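A morning among the totes

I'd been promised tea and a long talk about boxes, and I got both. Pauline Hollis has been fitting out other people's cupboards, pantries and stockrooms from her base in Giltstead for longer than I've lived here, and I wanted to know how anyone ends up with such firm opinions about trays. (Very firm. I'd brought a list of questions and got through perhaps half of it.)

She started, she told me, with her mum's sewing room.

"It was all biscuit tins," she said. "Lovely tins, and you had to open every single one to find a zip. I put the zips in an old cutlery tray one wet afternoon and she didn't speak to me till teatime. Then she asked if I'd do the buttons."

From there it was friends' kitchens, then a school stockroom, then a wool shop with 400 balls of yarn in the back and nowhere sensible to put them. That was the job that taught her to ask what people reach for first. She still does it before she'll talk about containers at all, and she did it to me, about my own kitchen, before I'd got my coat off.

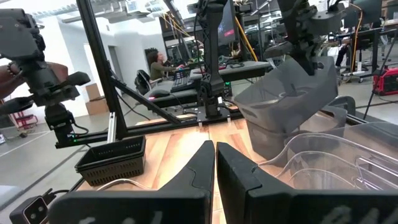
Grey totes nested on the right, clear trays in front of them, black mesh baskets over on the left.

I asked which of the three she'd keep if she could only have one, and she looked quite pained!

"The totes, I suppose. They've got sloped walls, so they go inside each other when you're done with them, and there's a proper place to get your hand in. People buy straight-sided ones because they hold a bit more, and then they've got a tower of empties in the hall."

Mesh baskets she likes for anything you want to see into from the side: gloves, dog leads, potatoes. She won't use them for pens. "Pens poke through. Then you lift it and it's caught on the one underneath, and you've got the lot on the floor." She has lost two good mugs that way and was keen that I write it down.

The clear trays are her soft spot. She loves the curved compartments, and told me so more than once, because you can slide a bead or a screw up the wall with one finger and you don't need fingernails. Her one complaint is that they show every smear, and she gives them a rub with a tea towel whenever she walks past.

We got on to light after that, and I hadn't expected to care, but I did. Pauline thinks half of all messy rooms are just dim ones. She likes a bit of brightness coming from behind things, so you can make out what's there before you go rummaging.

"Bars are good for that, or anything with gaps," she said. "You catch a bit of red at the back and you think, oh, there it is."
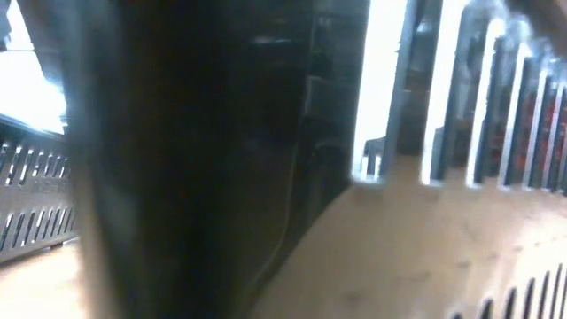
What she'd tell a beginner

Don't buy anything for two weeks. Pile things up by what they're for, live with the piles, and see which ones you keep going back to. Only then measure the shelf, and measure it at the front and the back (mine turned out to be wonky, so thank you, Pauline).

She'd also have you stick to one kind of tote per room. Mixed ones never nest properly, and you'll be cross every time you put them away.

And labels? "On the short end, in big letters, and in words your family uses. If you call it the faff drawer, write faff."

I've since done the cupboard under my stairs. It took two evenings, and there's a faff tote in there now, with the spare keys in it.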